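Section 3. Placing and first use of the Gesten dehumidifier

Please read this section before you connect the unit to the wall socket. It is written for the floor model with the front tank. If your unit has the tank on the side, the steps are the same, but the tank comes out to the left and the float is under a small cover.

3.1 Before you unpack

The unit has traveled a long way and it is possible that it was lying on its side in the truck. The oil of the compressor needs time to go back to its place.

1. Put the box upright, with the arrows pointing up.
2. Open the top and take out the cardboard ring, the hose bag and the paper with the serial number.
3. Lift the unit by the two side grips. Never lift it by the tank handle.
4. Leave it upright overnight before you switch it on.
5. Keep the box and the ring until the warranty card is sent.

Caution: Do not cut the tape over the air outlet with a long knife. The fins behind it are thin and they bend very easily. Pull the tape from the blue corner.

3.2 Choosing the place

The unit takes in air from the back and blows it out at the top. It needs free space on these two sides. The front can stand near to furniture, but leave enough room to pull the tank out in a straight line.

1. Choose a floor which is flat and hard. On a thick carpet, put a board under the feet.
2. Keep the back 30 centimeters from the wall.
3. Keep curtains away from the top grille, also when the window is open and the curtain moves.
4. Do not put the unit directly beside a radiator or a stove. The sensor will read the warm air and the unit will stop too early.
5. If the room has something of solid wood that you care about - a piano, a floor, a game board, a door with panels - do not point the top grille at it. Dry air in one spot makes wood shrink on one side first.

Note: Wood in the room does not have to be moved out. What harms it is a fast change. Set the humidity a little lower every few days until you reach the level you want, and watch the joints during the first heating season.
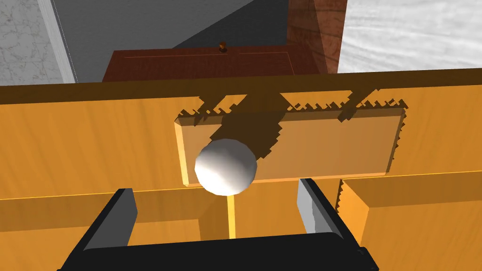 User comment, from the service page in Lemivside: I put mine in the corner like the old leaflet said and for a month it ran all day without filling the tank. Then I moved it to the middle of the long wall and it started to fill every night. Please write this in larger letters. The corner is bad.

We agree with this comment. The old leaflet was made for the smaller model, which had the intake at the bottom. For the present model a corner is a poor place, and the middle of a long wall is usually the best. If only a corner is free, turn the unit so that its back looks along the wall and does not look into the corner.

3.3 Putting in the tank and the float

The tank is delivered inside the unit, with the float fixed by a piece of yellow foam. The unit will not start as long as the foam is there.

1. Hold the tank with one hand on the handle and one hand below.
2. Pull it straight toward you. It moves a short distance, stops at a small ridge, and then comes free.
3. Take out the yellow foam and throw it away.
4. Push the float with a finger. It must move up and down freely and fall back by its own weight.
5. Rinse the tank with clean water and dry the outside.
6. Push the tank back until you hear the click. The red drop on the panel goes out.

If the red drop does not go out, the tank is not fully in or the float hangs. Take out the tank and do steps 4 to 6 again. Please do not push harder. The ridge can break, and then the whole frame has to be changed.

Caution: Water from the tank is not for drinking, for animals or for a steam iron. You may pour it in the sink or the toilet.

3.4 Connecting the hose (only if you wish continuous drain)

With the hose the water goes by itself to a floor drain and you do not need to empty the tank. The hose in the bag fits most drains. For older drains with the narrow mouth, the Siddiqui adapter can be used, and it can be ordered from Mullton with the spare parts form.

1. Switch off the unit and pull out the plug.
2. Remove the round cap at the back, turning it to the left. Keep the cap with the rubber ring.
3. Push the hose on the spout up to the second mark.
4. Lay the hose so that it goes down all the way. It may not rise again at any point, also not over a door sill.
5. Put the end in the drain. The end must not stand in water.
6. Plug in the unit and look at the spout after the first hour. A single drop hanging there is normal. A line of drops means that the hose is not on far enough.

Note: The tank must stay in place even when the hose is used. The float works as a second safety.

If you must lead the hose upward, for example to a kitchen sink with a counter, gravity is not enough and you need the separate pump. It is described in its own leaflet and is not included in the box. Do not use an aquarium pump. It is made to stay in water all the time and it will be damaged when it runs dry. 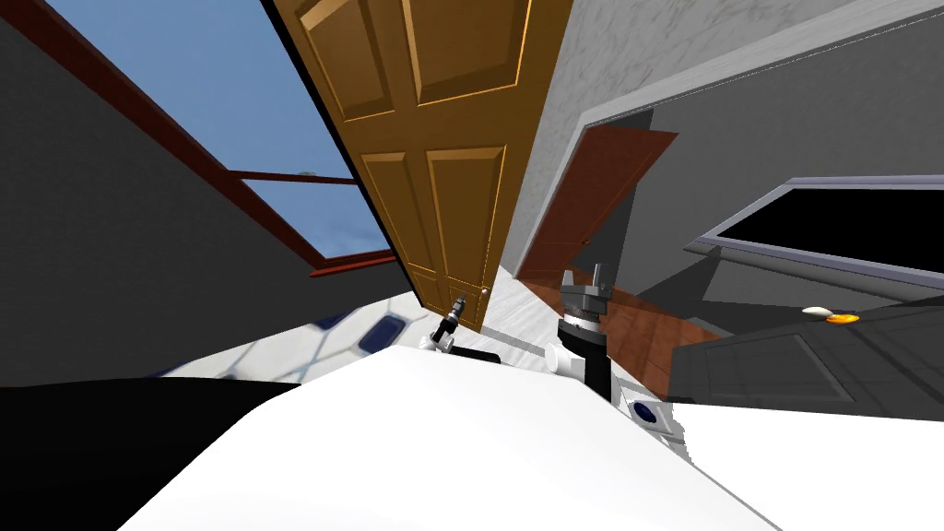
Can I shorten the hose?
You can cut it with a sharp knife at any length, but cut it straight, and cut only the end which goes to the drain. The other end is slightly wider and has the marks for the spout.

3.5 First start

1. Close the windows and the outside doors. Inside doors can stay open if you want to dry more than one room, but then the work takes longer.
2. Put the plug in a wall socket. Do not use an extension cord which is rolled up.
3. Press the power key one time. The fan starts at once. The compressor waits a few minutes, and this waiting is built in to protect it.
4. Press the drop key until the display shows the humidity you want. For a living room we suggest to begin with 50 percent.
5. Choose the fan speed with the fan key. One bar is for the night, two bars is for normal use, three bars is for laundry or after a water leak.
6. Leave the room closed for the first day and do not change the setting during this time.

On the first start the unit may smell a little of new plastic. The smell should go away within the first days. If it smells burned, pull the plug immediately and write to the service address on the warranty card.

The number on the display is the humidity at the unit itself. In another part of the same room it can be different, and near a cold outside wall it is nearly always higher. If you own a separate meter, put it on a shelf away from the unit and give it an hour before you compare. A small difference between the two is normal and does not have to be corrected.

3.6 Timer and night mode

The timer can stop the unit, or it can start the unit later. When the unit is running, the timer key sets the stop time. When the unit is in standby, the same key sets the start time.

1. Press the timer key. The clock sign blinks.
2. Press plus or minus until you see the number of hours.
3. Wait until the blinking stops. The time is now saved.
4. To cancel it, press the timer key and hold it until the clock sign is gone.

In night mode the display becomes dark and the fan goes to one bar. The unit continues to dry the air, only slower. In January and other cold months the unit may also stop drying from time to time to melt the ice on the coil. The snow sign is then on and only the fan is running. This takes roughly 20 minutes and then the unit goes on by itself.

Caution: Do not scratch the ice off with a tool, and do not pour warm water on the coil.
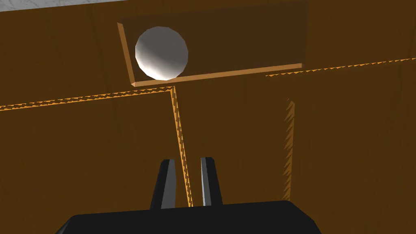
What happens to my settings after a power cut?
The humidity level and the fan speed are kept in the memory. The timer is lost and must be set again. After the power is back the compressor will wait its few minutes as on the first start.

3.7 Windows, doors and airing

Many users ask if they must stop opening the windows. A room where people live needs fresh air, with or without a dehumidifier. But it is better to open wide for a short time than to leave a small gap all day.

1. Put the unit in standby with the power key.
2. Open the window fully. If there is a door on the other side of the room, open this as well, so that the air can pass through.
3. After 7 minutes close both. In hard frost even less is enough.
4. Start the unit again with the same setting.

When the weather outside is warm and heavy, air the room early in the morning. In the afternoon you would only let more moisture in, and the tank will show it the next day.

Look also at the lower corners of the window. If water stands on the glass in the morning, wipe it with a cloth before you air the room. A wooden window frame takes up this water, and after some winters the paint or varnish starts to lift at the bottom joint. The same can happen on the lower rail of an outside door.

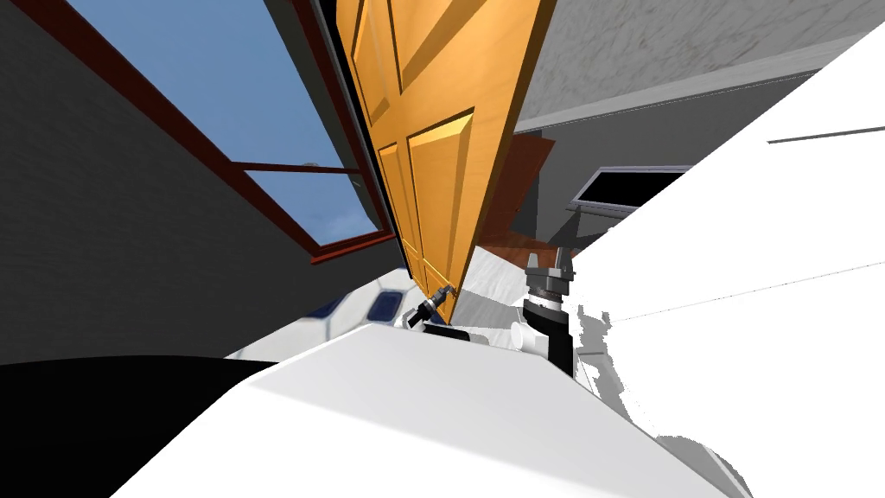

Gesten Dehumidifier - User Manual - page 23

3.8 If a door sticks or becomes loose

A door of solid wood can change its fit in the first weeks after the unit is in use. A door that was sticking may begin to close easily, and a door that closed well may begin to rattle. Please do not plane the wood or move the hinges in this period. Wait until the humidity in the room has stayed on one level for a full month, then judge again.

If thin lines of bare wood appear along the edges of the panels, the panels have become a little narrower inside their frame. They are made to move in this way. You can touch up the lines with a matching stain - in the dry season, so that the whole line is open and you reach all of it.

Should real cracks appear, set the humidity higher in small steps and turn the air outlet to another direction. A crack in the wood will not be closed by the unit, so ask a carpenter if it goes through the full thickness.

For cleaning of the filter and the tank, continue with Section 4.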